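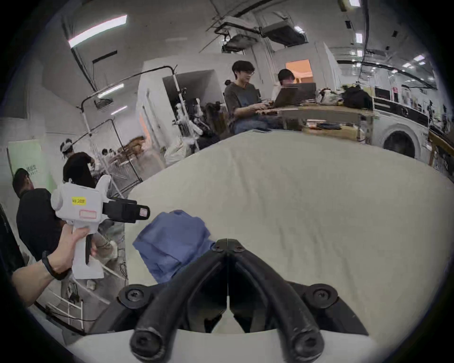 Blue cloth on the covered table.

08/06/2022

Rub and wash tests on the indigo cotton, continued from the last page.

Started with the Altton cotton. Scoured it again before dyeing. The first scour was not good enough and the water beaded in the middle of the piece when I dripped some on. Second scour was a full hour at a simmer with soda ash, then two rinses. Water went straight in after that, all over. I should do the drip test every time and write it down, which I did not do for the Mbwambo order.

Vat was greenish yellow when I took the lid off, coppery skin on top, smell normal. Pushed the skin to one side. Dips were four minutes each, with 15 minutes in the air between them. Four dips for the light shade and nine for the dark. The dark pieces came up a bit streaky along one fold. I think I let them float. Next time weight the bottom corners.

Rinsed until clear. The dark shade took much longer than the light, almost 13 rinses, and I nearly gave up on it. Vinegar in the last one.

Dry rub: light shade left nothing on the white swatch. Dark shade left a faint gray-blue mark.
Wet rub: light shade faint. Dark shade clearly marked, worse than I would want next to a pale shirt.
Wash with Tralen powder, warm: light shade unchanged by eye. Dark shade dropped a little and the water was tinted.
Wash with plain soap flakes, warm: same result on the light. Dark shade dropped less than with the Tralen.

Kanini Mushi looked at the dark swatches and thinks the trouble is loose dye sitting on the surface from dipping too fast in a strong vat. She suggests a weaker vat and more dips, with longer airing. She also wants the finished cloth left a week before the first hot rinse. I have not been doing that at all, mine have gone in the same evening.

Zollia want the dark shade for the aprons, so it has to be right before November. If the wet rub does not improve I will offer them the middle shade and send both swatches so they can choose for themselves.

Vat fed with lime and fructose at the end of the day. Stirred slowly, no bubbles, lid back on.

To do:
Split the dark batch and boil one half in soapy water, rub test again.
Set up the weaker vat in the small bucket.
New rubbing swatches, the old ones are all used.
Order soda ash.
Ask Kanini where the pH strips went.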